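Prerik planner: frequently asked questions
Maintained by Maritza Restrepo. Last revised January 2022.

What does Prerik do?

Prerik sits between the perception node and the two arm controllers. It takes a list of detected parts and a target stack, then emits an ordered set of pick and place goals. It does not close the control loop. Joint trajectories come from Gidska, and Prerik only waits for its status codes.

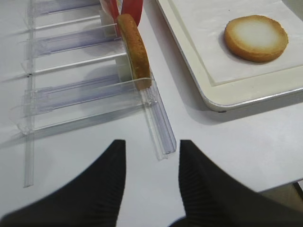 Which rate should the planner run at?

Set it to 5 Hz. The planner only needs to react when a goal finishes or a part goes missing, and faster settings fill the log without changing the plan.

Can I use one camera?

You can, with limits. Transparent fixtures give poor depth returns, so the wrist views handle the final approach and the fixed view handles part identity. With the fixed view alone, set approach_mode to "slow" and expect more retries.

How are parts assigned to an arm?

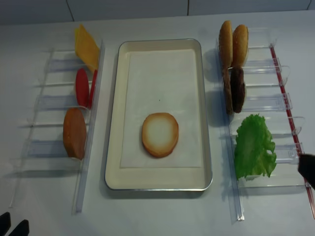 Assignment is static by default. Each slot in the cell file carries an arm tag, and the planner never moves a part across that tag unless allow_handover is true. In the burger cell, the cheese and tomato slices stand in the left rack and the patties and lettuce in the right one, so a full stack needs both arms to take turns over the tray. The turn is a single lock on the tray volume. An arm requests it before entering and releases it after retreating past the clearance plane.

Why does an arm sometimes wait with the tray free?

The lock has a release delay, 35 ms in the shipped config. If the wait is much longer, check for clock drift between the two controller hosts. Arkthorpe builds before December did not report drift at all – update before you file a ticket.

What happens when the detector is unsure about a part?

Any detection with a score under 62 percent is held for another pass. After 2 failed passes the slot is marked unknown and the plan is rebuilt without it.
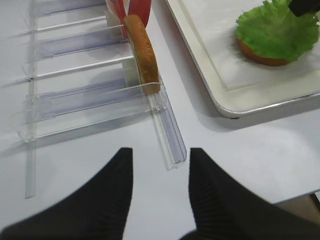
If the target stack cannot be completed without that slot, the planner stops and returns PLAN_BLOCKED with the slot name. Clear it with the reset_slot call. Restarting the node also works but drops the lock state, so park both arms first.

Where do I report a bug?

Use the Grajales tracker, component "planner". Attach the cell file and the full log.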